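Open Day at the Clisden Lab: Your Questions

Since I sent the sign-up link out, my inbox has been full of the same handful of questions, so I'm putting the answers in one place. Updated September 2018.

Do I need to book?

Yes please! We take 17 people per tour and the hallway really won't hold more. If your plans change, let me know and I'll give your spot to someone on the waiting list.

How many tours are there?

Three. They all cover the same ground, so pick whichever suits you. Binta Garba leads the first and I do the other two (if you want the version with more math in it, go with Binta).

Can I bring my kids?

Age 9 and up, with a grown-up. I know, I know, your six-year-old loves robots. Mine loves them too, and she's staying with her grandma.

Where do I park?

Behind the Björklund building, on the gravel side. The paved side belongs to the dentist and they do tow. Come in by the green door and keep going till you hear talking.

What will we get to see?

Mostly laundry! The arm practices picking clothes out of a basket, and you can stand at the tape line and watch as long as you like. After that Viera Kuruc shows the Plorel hand, a separate project with soft fingers, and you can shake it.

Is it fast?

No. You could empty the basket yourself while it's thinking over one sleeve. In June we had a visitor who pulled up a chair and got through half a crossword, and she told me it was the best afternoon she'd had all summer.

What does the robot see?

There's a small camera down by the gripper, and we put its view up on the big screen so you can follow along.

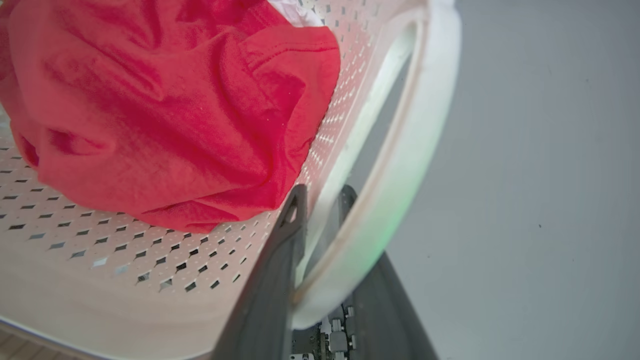
Frøydis Westerberg

The dark gray pieces are the two fingers, right up by the rim of the basket, and the red thing is most likely a T-shirt. Cotton bunches up like that and the robot has to find a fold it can pinch. Ask me about hems if you want to get me going.

Can I drive it?

Sorry, not this time. Viera's hand is the hands-on part.

Can I donate old clothes?

Oh, please do. Clean ones, any color, no zippers. Leave them in the bin by the green door.

Will there be coffee?

Yes, and Přemysl is bringing poppy seed rolls. Get there early for those.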